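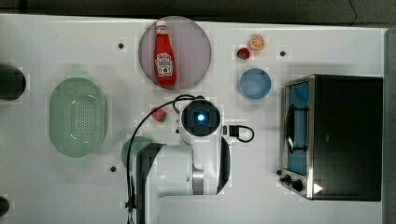
Ketchup on the pink plate, colander, blue bowl, toaster oven. White table.

6 Feb 2019

Quick one tonight, dinner's in 20 and I haven't started it. But I promised a post about the table and what's living on it, so.

The table first. White top, bought second-hand in Nundberg in August, carried up the stairs by two people who are no longer speaking to me. I wanted white because the old one was dark and I could never find the black knives on it. Shows everything. Tea rings, turmeric, biro. I wipe it about as often as you'd guess.

Toaster oven. Black with a steel front, two knobs. Finally got rid of the big oven (long story, landlord, skip it) and this does nearly all of it now. Potatoes, fish, cheese on toast, one tray of biscuits at a time which is slow but you eat fewer. Or you eat them as they come out and lose track. I cook most things at 200 and just keep looking through the door. The one thing I miss is doing a proper roast, it won't take the big tin. Bought a smaller tin from Remard, still half a centimeter too wide. Sent it back. Second tin arrives whenever.

The colander is the best thing I own at the moment. Light green, oval, plastic? I've never checked, the label came off in the first wash. Oval is the point. Fits across the narrow sink where the round one used to tip over and chuck the pasta down the plughole. Got it at Abdella, the hardware place behind the station, 2 pounds in the basket by the till. Went back for another and they'd all gone.

Pink plate. More of a mauve realy. Too big for the cupboard, so it lives out and things get put down on it. Ketchup mostly. I know you can keep ketchup in the fridge, I don't like it cold, please don't write in again.

Blue bowl is for cereal, soup, beating two eggs, whatever. Had four of them from Bernov once. This is the last one standing. If anyone sees that light blue with the darker inside, let me know, they seem to have stopped doing it and the new ones are all beige.

The orange slice and the strawberry are toy ones, out of the play food box. They get everywhere. Found a strawberry in my coat pocket at the bank last week. I've given up on sorting them back into the box and they've sort of joined the kitchen.

Still to sort:

somewhere to put the plate that isn't the table
a shelf over the oven, high enough for the heat, low enough that I can reach
new tea towels, the old ones are mostly hole
the drawer. you know the drawer

Might do the drawer next time, with pictures, if I'm brave. Somebody asked in the comments how I clean the glass on the oven door. Bicarb and a bit of water, leave it on, wipe it off, swear, do it again. That's the whole method.

Right, potatoes.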